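Slow bathroom sink drain and a sewer smell in a rental, what to try first?
Plumbing and Drains, asked in March

Posted by Hodari717

Hello all, and thank you in advance for reading, I know I ramble. We moved into our place 5 months ago and the bathroom sink has never drained all that well. Lately it also has a smell, mostly at 6 in the morning when I go in to brush my teeth (a lovely way to start the day!). The kitchen sink and the tub are fine. I've tried boiling water from the kettle and half a box of baking soda with vinegar, which fizzed beautifully and changed nothing. My landlord is a sweet man but slow to call anyone, so I'd love to sort this out myself if I can. It's an undermount sink with a round silver drain and a single-lever faucet.
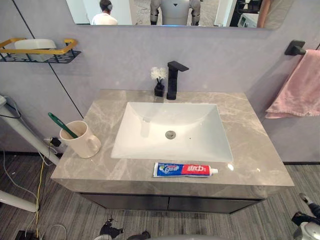

Milan Coppens
Welcome! I'd leave the kettle alone from now on, as boiling water can soften plastic pipe and the seals around it. Start with a plastic hair snake, the thin barbed kind that costs 2 dollars at any hardware store. Feed it down slowly, turn it, and pull it up over an old towel. Do it again until it comes up clean, then run hot tap water for a few minutes.

If it's still slow, put a bucket under the trap (the curved pipe in the cabinet) and loosen the two big nuts by hand. Empty it, scrub it with a bottle brush and put it back with the washers facing the way you found them. Please lay down more towels than you think you need.
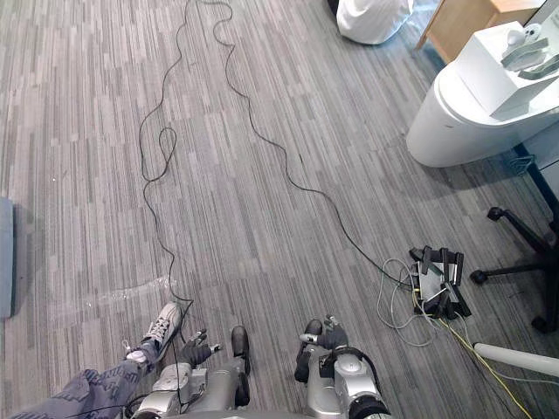 Gray striped carpet, seen from above.

As for the smell, don't forget the overflow, if your sink has one. Gunk builds up in there and people blame the drain for years. A small bottle brush and some dish soap will do it.

Tikkanen11
just use drain cleaner, worked for me

Drandel
Please don't pour drain cleaner in and then open the trap, you'll have it all over your hands. Milan's order is the right one. Also have a word with your landlord before you take any pipes apart. Mine was perfectly happy about it and even took the cost of the snake off my rent, but I was glad I had asked.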